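Dronach low-band survey, release 3 – README

Last edited Thursday, April 30, 2026. Written in a rush before the site visit, so please tell us what's missing.

What this is

Calibrated visibilities and snapshot images from the Dronach dipole array. One survey field, observed at night only. The raw voltages are not in here, they are far too big and most of them have gone from the disks anyway.

If you used release 2, please stop. The flux scale in it was wrong at the low end of the band. Details under Known problems.

Acknowledgement

If you publish with these data please include this text, word for word:

This work makes use of data from the Dronach array, operated by the Astau Radio Group. Construction was supported by the Narer Fund for Instruments. Data storage and processing were provided by the Kandasamy Computing Centre. We thank the landowners and grazing tenants of Dronach for access to the site and for keeping the tracks open over the winter.

Journals sometimes ask for grant numbers. There is one number for the Narer money and it is in the file grants.txt. The Kandasamy time was given in kind, no number.
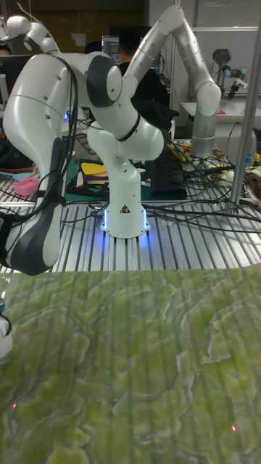 Getting the data

Top-level folders:

vis/ – calibrated visibilities, one measurement set per snapshot
img/ – FITS images, primary beam corrected
img_raw/ – same images, no beam correction
cat/ – source catalogue, CSV and FITS table, same contents
flags/ – flag tables, if you want to undo ours
logs/ – observing logs, typed up from paper, spelling as found

There are 1688 snapshots. Checksums are in the file SUMS. Run them. Two groups have already sent us bug reports that were really half-finished downloads.

Don't pull the whole of vis/ unless you need it. For most source work cat/ and img/ will do. The server at Kandasamy is shared and slows down badly in the afternoons.

Catalogue

376 sources. All of them were looked at by eye after the source finder had run. Anything sitting on a sidelobe of one of the bright sources was thrown out, even where it looked plausible, so don't use the catalogue for source counts near the bright ones.

Columns:

id – running number, no meaning
ra, dec – degrees, J2000
s_peak, s_int – Jy/beam and Jy
e_peak, e_int – fitting errors only, does not include the flux scale
ext – 1 if resolved, 0 if not
note – free text, mostly blank

Positions are epoch 2000 and have been shifted for the mean ionospheric offset in each snapshot. The shift that was applied is in the image header under IONDX and IONDY. To get back to the unshifted position subtract it, don't add it. (The release 2 README said add. Sorry.)

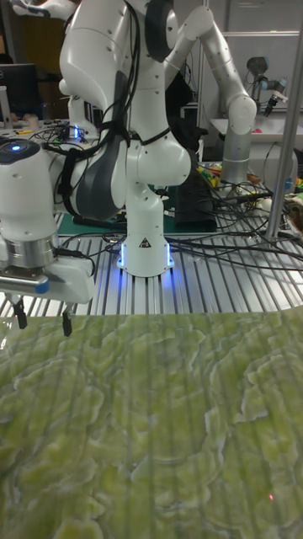
Calibration, short version

Flag on the raw data first, then average in time and frequency. Bandpass from the calibrator scan at the start of each night. Phases from a sky model of the field, direction independent only. No peeling. We tried peeling on a few nights in October and it ate real flux from the fainter sources, so it was dropped.

Flux scale is tied to the calibrator and nothing else. If you need better than that you will have to do your own.

Known problems

– Release 2 flux scale. The dipole model used the wrong ground constants. Fixed here, all images remade from the visibilities.
– The eastern stations have a cable reflection that shows up as a ripple in the bandpass. Mostly taken out. Do not go looking for narrow spectral lines with those stations in.
– Some snapshots are blank in img/ but fine in vis/. The imager fell over and we didnt notice until the copy had started. They are listed in blank.txt.
– Polarisation is not calibrated. The Q, U and V planes are there becuase the software writes them. Leave them alone.
– Log times are local for the first few nights, UTC after that. Header times are UTC throughout, trust the header.
– Short baselines pick up the electric fence at Dronach. It is flagged where we caught it.

Software

Any recent imager that reads measurement sets should work. Our own scripts are in the scripts repository, no promises, paths are hard-coded. The flagging strategy file is the one thing in there that's worth copying.

Licence and contact

Free to use with the acknowledgement above. No need to offer authorship, though we'd like to hear about papers so we can list them for Narer in the yearly report. Questions to the Astau data desk. Please give the snapshot name in full, and say which release you have.

Changes since release 2

New dipole model. New flags. Catalogue remade from scratch, so the id numbers do not match the old ones. img_raw/ added by request. Logs typed up, except for one notebook that is still at the site.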